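Feira de trocas de roupa volta em março com o dobro do espaço

A feira de trocas de roupa do bairro está de volta em março, e desta vez ocupa os dois pisos do antigo armazém Skallen! Na edição passada passaram pela porta 258 pessoas e trocaram-se 366 peças num só dia, um número que deixou a organização de boca aberta e a precisar de mais cabides.

O funcionamento continua simples. Cada visitante pode levar até 70 peças (sim, houve quem perguntasse se havia limite), lavadas e em bom estado, e recebe uma senha por cada uma. As senhas trocam-se depois por aquilo que se quiser, de casacos a roupa de cama. A grande novidade é o canto dos têxteis de casa, com lençóis, toalhas e cortinas, pedido por muita gente no ano passado.

"Tivemos uma avó que levou um edredão às costas, no autocarro, toda contente", conta Bouchra Soliman, coordenadora da iniciativa. "É isto que queremos, que as coisas boas continuem a ser usadas e que as pessoas se divirtam a encontrá-las."

Haverá também 4 oficinas gratuitas ao longo da tarde: bainhas, botões, remendos em ganga e uma de tingimento natural, que promete ser a mais concorrida – na última vez a fila chegou à rua. O ateliê Prusudero empresta as máquinas de costura e fica por lá a ajudar quem nunca enfiou uma linha.

As portas abrem às 10h e fecham às 18h, com entrada livre. A entrega de peças faz-se só até às 16h, na mesa junto à escada. Quem quiser inscrever-se nas oficinas pode fazê-lo no local, por ordem de chegada, e as crianças são muito bem-vindas na de botões. O que sobrar segue para a loja solidária Setex, que já reservou duas prateleiras inteiras para roupa infantil.
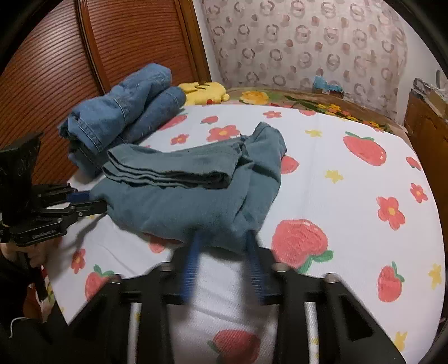 Roupa de vestir e roupa de cama: na edição de março há lugar para as duas.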